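Hands before numbers

I have worked with robot arms for 15 years, first in a country where the winter is mild and now in Canada, where it is not. In the first part of those years I wrote programs. In the second part I mostly hold things: a handle, a pair of small leader arms, sometimes the wrist of the robot. My opinion on this second kind of work has changed more than once, and I want to write down where it stands today.

The question is usually put in this way. When we want a robot to learn a task from a person, should the person take the robot by the hand and move it, or should the person sit apart and drive it from a distance? The first is called kinesthetic teaching and the second teleoperation. In my field people have chosen the second, almost without discussion. The arguments are good. The cameras do not see the teacher's arms. One person can record all afternoon without standing in a strange position. The data go directly in the form the policy will need later.

I accept all of it, and I still think we lose something that we do not write in our tables.

At Prulline, where I spent 4 years, we had a contract for handling flat parts: shelves, side panels, long boards for cabinets. The task was to pick up one end of a board, bring it against a stop and let it rest there. My colleagues and I recorded 2000 demonstrations by remote control. We were proud of this number and put it on a slide. The policy we trained on them could bring the board to the stop very well. At the last centimetre it did what we had all done, which was to hesitate, go back a little, push too much and then let go quickly, like somebody who wants to leave a party.

I watched the recordings again on a Wednesday evening and recognised my own hesitation in them. I could even tell which sessions were mine and which were from the woman at the next desk, who is braver than me. What the robot had learned was our uncertainty. We did not feel the board, so we guessed, and it learned to guess in the same places.

After that we tried the other way, with the motors soft and my hand on the wrist of the arm. The difference was clear to me in the first minutes. A board tells you many things through the arm. You feel when its weight goes from you to the support. You feel when one corner is touching and the other is still free. I moved slowly there and fast elsewhere, and I did not need to decide this.

A supporter of teleoperation will answer that the problem was our equipment. With force feedback on the handles, the operator can feel the board too. This is partly true. I have used such a system, the one that Xiong sells, and it is a pleasure to work with. But what arrives in the hand is a translation, and like each translation it has an accent. Small contacts are made smooth by the filter. A light scratch and a light bump feel the same. I speak and write every day in a language I learned as an adult, so maybe I am sensitive to this point. One can live very well in translation, but one should know that one is living there.

Now the honest part against my own side. Teaching by hand is tiring. After an hour my shoulder was complaining and my demonstrations were worse. My forearm came into the pictures, and a model trained on such pictures may start to expect a forearm. With two arms it is close to impossible for one teacher. And the person who guides by hand is helping the robot with his own muscles, so the measured forces at the wrist are mixed with his. If you do not separate them, you teach the robot that boards are lighter than they are.

So I do not ask that we throw away the remote stations. What I ask is more modest. The person who will drive the robot should first do the task with bare hands, and then with the hands on the arm, before any recording is kept. At Idham, a small workshop where I helped last December, we made this into a rule. Every new operator had to guide the arm through the task in person for one morning. The rule was not popular. It costs time, and in that morning no usable data is produced, so on the weekly chart it looks as if the person was on holiday.

My second request is about counting. We count demonstrations because they are easy to count. I have seen a proposal that promised 801 episodes, exactly 801, and had no sentence on who would perform them or what these people knew about the object. I would prefer a smaller collection from people who understand the contact. This is an opinion and I cannot prove it with a graph. Those who have pushed a heavy drawer with a joystick will perhaps believe me.
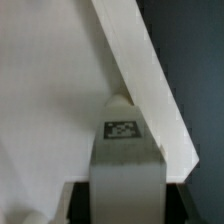 Contact is also where the remote operator has the poorest view, and I think this should worry us more than the price of the handles. A camera at the wrist is the usual remedy. It shows the rounded tip of a finger against the underside of a long white board, with the little square marker on the finger facing you, and from this you know where the finger is. How hard it is pressing, you do not know. Whether it carries the board or only touches it, you must imagine - and each operator will imagine differently. A person guiding the same finger by hand would have the answer before forming the question. The new version of Plimiso, the recording software I use now, has a field for comments after each episode, and I have begun to write there what I believed about the contact at that moment: "I think the weight was on the finger," or "not sure, I pushed more." My colleagues find it slow. I continue to do it, and I would like to see other operators' notes beside mine.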